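How Our Robot Club Teaches a Robot to Tidy Up
For readers from 8 years
2025-08-01

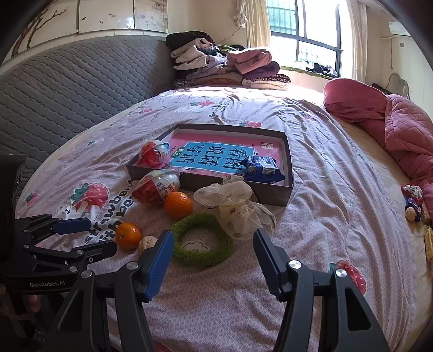 Two grippers at work on the bed. Between the jaws of one is the green fuzzy ring.

Do you like to tidy your room? Many children say no. Many grown-ups also say no, only more quietly. So in the robot club of Stullum we asked ourselves in June: can a robot learn to do it?

Our project has the name Perora. In this text we explain what we do in it, and which words you need to know when you want to talk about it with your friends.

What is a gripper?

A gripper is the hand of a robot. Your hand has five fingers and it can do thousands of things. A gripper is often much simpler. The ones in our picture have black jaws with blue pads. The jaws open and close, a little like the beak of a bird.

A gripper does not always need a robot behind it. There are also grippers that a person holds in the hand. You carry it to the thing, you close the jaws, you lift, and you put the thing down in another place. A camera on the gripper makes a video of all this. Later the computer can study the video and learn which movements belong to which job.

It is the same when you learn to tie your shoes. First somebody shows you slowly. Then you try.

Why so many different things?

Look at the bed again. There are oranges, a walnut, toy eggs in plastic wrap and a small bag of candy. There is also a cream-white cloth, and the box has a book in it. Every one of these things is difficult in its own way.

An orange is round and it likes to roll. If the jaws push only on one side, it goes away from you.

A walnut is hard and small. You must put the jaws exactly in the right place.

A cloth has no fixed shape. Today it looks like a mountain and tomorrow like a pancake. For a computer this is a big problem, because it can not simply remember one form.

Plastic wrap is shiny. The light jumps back from it, and the camera may see a bright spot where the thing should be.

And the green ring? It is fuzzy, and it has a white patch in the middle. You can take it from the outside, or you can put one jaw in the hole and take only the edge. In the club we discussed for a whole afternoon which way is better. We have still two opinions.

The quilt makes the job more interesting too. It has strawberries and mushrooms on it. You know immediately that a printed strawberry can not be picked up. A computer must learn this!

How often must you show it?

Very often. For our first job, to put one thing in a box, we made 400 short videos. In the end we want to have 2,000. That sounds like a lot of work, and it is. We take turns, and after six tries the next child comes, so that the arms do not get tired.

Some tries go wrong. The orange falls down, or the jaws close on air. We write this in our notebook as well, with the number of the video. Later we look at the bad ones together and try to find the reason.

Two hands are harder than one

With two grippers you can do more. One can hold the box while the other puts something in. But they must not hit each other. Try it at home with a friend: each of you uses only one hand, and together you fold a towel. You will soon notice that you must wait for each other – and a robot must learn the waiting also.

Try it yourself

You need kitchen tongs, a box and five small things from your room. Take one soft thing, one round thing and one flat thing, the other two you can choose freely. Ask a grown-up before you take the tongs.

Put all the things on your bed. Now bring them to the box, but use only the tongs. Which thing was the most difficult? Draw it, and write next to it how you did hold it in the end.

Small words list

Jaw: one of the moving parts of a gripper.
Pad: the soft or rough piece at the end of a finger, for a better hold.
Data: everything that we collect for the computer, for example videos.
Training: the time when the computer learns from the data.

Next time we visit the Vasilakis workshop in Staston and explain how a motor closes a gripper.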